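Shared Tables at Arboleda: Frequently Asked Questions

Last updated July 6, 2025

Do I need to reserve a seat?

No. The curved tables on the second floor are first come, first served. The small study rooms can be reserved at the front desk, up to 6 days ahead.

How many people can sit at one table?

It depends on the table. The large ones seat 6 if everyone keeps to a laptop and a notebook. The wavy edge gives each person a bit of a bay to sit in, so please pull your chair into a curve and leave the rounded ends open for people passing through.

Can I leave my things while I go to lunch?

Yes, for up to 2 hours. After that the staff may move your things to the shelf by the stairs. Take your wallet, phone and laptop with you. We don't watch the tables and can't replace anything that goes missing.

What can stay on the table overnight?

Nothing personal. Books, mouse pads, cups and bottles all need to go home or into a locker. There are 63 lockers in the hallway, and the key deposit is refunded when you return the key.
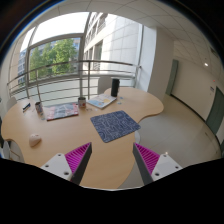

Small things are the ones people forget. Pens, clips and scraps of paper tend to end up at the back of the table, where you don't see them from your chair. Check there before you go. Anything we find is kept in the lost and found box for a month - after that it is thrown out or given away.

Are drinks allowed?

Yes. A lid is best, but an open cup is fine if you keep it away from books and electronics. Food is limited to the kitchen.

Do I need a mouse pad?

Most mice work on the bare wood. If yours skips, bring a pad, or borrow one from the front desk. Please don't tape anything down.

How should I clean up a spill?

Wipe it up right away with a dry cloth, then a damp one. Cloths are in the kitchen drawer. Don't use glass cleaner or scouring pads on the tabletops. The finish was redone by Andmont in May and it scratches.

Whose magazines are those?

Magazines and books with an Arboleda stamp belong to the reading shelf. You can use them at any table, but put them back when you finish. If there is no stamp, assume it belongs to another member and leave it where it is.

Can I move the tables together?

Please ask first. They are heavy, and the curved sides don't all line up.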